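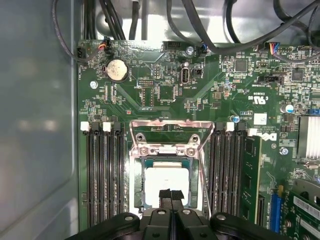

**Forkus Automation Centre, Prornville** - open day, May 15, 2026

**1/13**
Forkus is pleased to welcome visitors to its Prornville centre today. Posts in this thread will cover the demonstrations in the main hall. Doors are open until late afternoon and entry is free.

**2/13**
The day's principal demonstration concerns the handling of desktop computer processors by robot. It forms part of the Nedelcu project, under which Forkus studies the repair and reuse of office computers.

**3/13**
A processor is a demanding part to handle. The contacts must not be touched, the part must go into its socket the right way round, and very little force may be used. Most people who have built a computer will remember the moment well.

**4/13**
Visitors are asked to remain behind the yellow line while the arm is moving. Staff in grey jackets will be glad to answer questions between runs.

**5/13**
The bench layout is simple: an open computer, a ribbed metal work surface and a grey plate with a shallow recess for the processor.
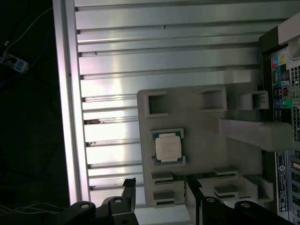

*Processor in its recess on the fixture plate, with the gripper fingers close by. Nedelcu bench, main hall.*

**6/13**
The plate was designed by our own workshop. Earlier versions held the part too tightly. The present one was adopted in November, after 244 trial runs on the same bench.

**7/13**
Several visitors have asked about the software. Motion planning is carried out with Flamard, our in-house control package. A short talk on Flamard will be given in the upstairs seminar room at 2 pm. Seats cannot be reserved.

**8/13**
For those who follow the figures: the Nedelcu project has logged 2259 handling attempts to date, counting every attempt, whether or not it was completed. The full table is on display beside the entrance, with notes on how each result was recorded.

**9/13**
The robot works slowly by design. Speed is not an aim at this stage of the project, and visitors should allow several minutes for a complete run.

**10/13**
A question received at the bench this morning, with the reply given by the project team.

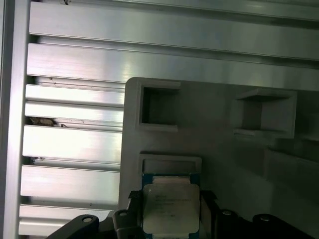 **Why does the robot need a fixture plate at all?**
The plate gives each processor a known position and angle. The arm can then begin from the same starting point each time, and fewer corrections are needed when it moves to the socket.

**11/13**
School and college groups may book a separate visit on weekday mornings. Groups should bring one member of staff for every 13 pupils. Booking forms are available at reception.

**12/13**
The centre is step-free on the ground floor, and there is a lift to the seminar room. A hearing loop is fitted at the reception desk - please ask if you would like it switched on in the talk area as well.

**13/13**
Forkus has received almost 3850 visitors since the Prornville centre opened to the public. We thank everyone who has come today. The final run on the Nedelcu bench begins at 4 pm, and the slides from the Flamard talk will be posted under this thread next week.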